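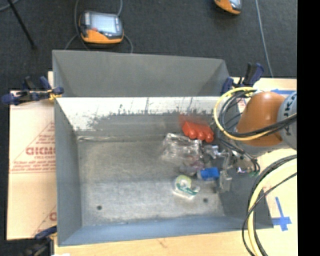
Metal bin, rear compartment empty. Worn strip on the back wall of the front tray.

Motcombe Storage Building, Monthly Walk-Round Checklist
Month: October
Checked by: Hicham Morsy
Second person: Khadija Benmoussa

1. Exits and walkways
Main door opens fully: OK
Side door opens fully: NOT OK
Comment: The door touches the floor at the last part. I could open it with my shoulder, but a smaller person may have difficulty. Please adjust the hinge before next check.
Walkway lines visible: OK
Comment: Paint is weak near the loading door, still readable.

2. Fire equipment
Extinguishers in place, pin and seal present: OK
Tag on unit 3097: NOT OK
Comment: Last signature is missing. Pressure needle is in the green part. I asked Brahim Benjelloun if he did the check and forgot to sign, I wait for his answer.
Alarm button not blocked: OK (after moving two pallets)

3. Shelving
Load sign readable: OK
Limit 200 kg per shelf respected: OK
Feet bolted to floor: NOT OK
Comment: Row 3, one bolt is turning by hand. Row is taped and must stay without load until repair.

4. Metal bins and trays
Sharp edges: see comment
Comment: Surfaces with wear should be touched only with gloves. Scratches alone are not a reason to remove a bin from service. If you find an edge that catches the glove, put a red label and tell Nabila Badawi.
Floor holes free of dirt: to be checked at each cleaning

5. Lighting and electricity
Emergency lamps, test button: OK
Extension cords: NOT OK
Comment: One cord has damaged cover near the plug. I took it away. Do not bring it back from the office.

6. First aid
Box complete: NOT OK
Comment: Eye wash is finished. Plasters 48 pieces, enough.

Actions
Side door hinge: Hatem Saber
Bolt in row 3: Hatem Saber
Signature, unit 3097: Brahim Benjelloun
Eye wash and new cord: Khadija Benmoussa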